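Forsberg Hall Recital Series: Frequently Asked Questions

Information for audience members, visiting performers and their representatives
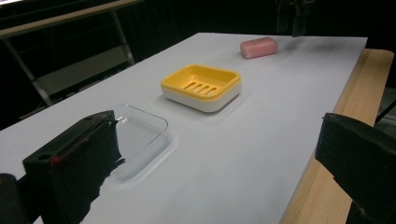

Ginevra Longo writes that she has attended the series for several seasons and still cannot tell from the printed program when the doors open, whether the seats are numbered, or what becomes of a ticket if the soloist falls ill. Her letter asks that these matters be set out in one place. The answers that follow cover her questions and others received by the box office.

What is the Forsberg Hall Recital Series?

The series presents solo and small-ensemble concerts between October and May. Most programs are given by guitarists, pianists and singers who perform their own work or their own arrangements. Each season has 6 main concerts. Student recitals and open rehearsals are announced separately and are not part of the subscription.

How many people does the hall seat?

The main hall seats 700. The Planov Room, on the lower level, is used for talks and late-evening sets and has unreserved seating on a single floor. Tickets state which room applies.

Are the seats numbered?

Seats in the main hall are numbered. The balcony is numbered separately from the ground floor, and patrons should check the level printed on the ticket before going in. Seating in the Planov Room is first come, first served.

When do the doors open?

The lobby opens at 6:30 p.m. and the main hall at 7:00 p.m. Concerts begin at 7:30 p.m. unless the ticket gives another time. The March concert traditionally begins at 4:00 p.m., and its doors open one hour earlier.

What happens if I arrive late?

Latecomers are admitted at the first suitable pause, as judged by the ushers. In a song cycle or a suite played without a break, this may mean waiting until intermission. The sound of the concert is relayed to the lobby. Refunds are not given for late arrival.

How do I buy tickets?

Tickets may be bought at the box office, by mail or by telephone. Mail orders should be addressed to Box 1107 and should name the concert, the number of seats and a second choice of seating area. Orders are filled in the order received. Subscriptions go on sale in June and single tickets in September.

May I exchange a ticket?

Subscribers may exchange tickets for another concert in the same season up to noon on the day before the performance. Single tickets cannot be exchanged, but they may be given to another person without notice to the box office. A returned ticket may be treated as a donation on request, and a receipt will be sent.

What happens if a performer cancels?

If a concert is called off, holders may choose between a full refund and a credit toward a later program. If a soloist is replaced and the concert goes ahead, tickets remain valid and refunds are not offered. Changes to the order or content of a program do not count as a cancellation - performers often settle the final order on the day.

Is the sound amplified?

Guitar and piano recitals in the main hall are given without amplification wherever the performer agrees. Singers who use effects pedals or looping equipment bring their own settings, and the house system is adjusted at the sound check. Patrons who use hearing devices may borrow a receiver from the lobby desk by leaving a form of identification.

May I record or photograph the concert?

Audio and video recording is not allowed. Photographs without flash may be taken during the closing applause only. Members of the press should apply in writing at least one week ahead.

Are children admitted?

Children aged six and over are welcome at all concerts and must have their own seats. Younger children are welcome at the open rehearsals.

How can a musician apply to perform?

Applications are read once a year, in January. The series accepts soloists, duos and trios. An application should include:

Two recordings made in the past two years, at least one of them before an audience
A proposed program with timings
A short biography
A list of technical needs

Sandro Galli, program director, reads every application with an outside panel. Replies are sent by the end of April. The panel does not comment on applications that are declined.

Who was the Drevovov Prize named for?

The prize takes its name from the Drevovov Quartet, which gave the first concert in the series. It is awarded each season to a songwriter or composer whose new work was first heard in the hall. The award is $2000 and a return engagement. There is no separate application.

Where can I park?

Parking is available at the Cavlow Street lot after 5:00 p.m. Spaces beside the stage door are kept for performers and for patrons with an accessible parking permit - please display the permit clearly.

May I meet the performer after the concert?

Many performers come to the lobby afterward to greet the audience and sign recordings, but this is at their own choice. Letters and flowers may be left at the lobby desk before the concert or at intermission. The backstage area is closed to the public.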